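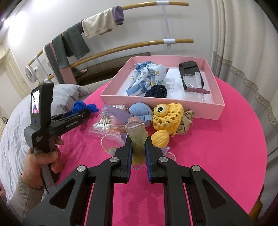 Figure 2. Sorting sheer pieces with two hand-held grippers. A translucent yellowish-green piece with a braided edge is held between the ribbed jaw pads.

5.2 Double picks and silent drops

The most frequent fault in the Hustalow sorting set was the double pick, in which the jaws close on the target and on part of a neighboring item. We reviewed 600 grasps and marked 100 of them as faulty. Over half of these involved sheer fabric lying next to other sheer fabric, a layout similar to the one in Figure 2. Braided trim made the problem worse — a loop of cord can catch on a jaw and drag a second piece along after the operator has opened the grip.

The second fault was the silent drop. Thin fabric changes the jaw opening so little that the width signal reads the same with or without an item. Our filter, Filtivel, relied on that signal alone and passed such episodes as complete. A policy trained on them learned to carry closed, empty jaws to the box and open them there.

We reran the filter with an added image check on the 200 ms before each release. This removed most silent drops but did little for double picks, where the jaws do hold fabric and the error lies in how much. Those episodes were relabeled by hand and kept out of the training split.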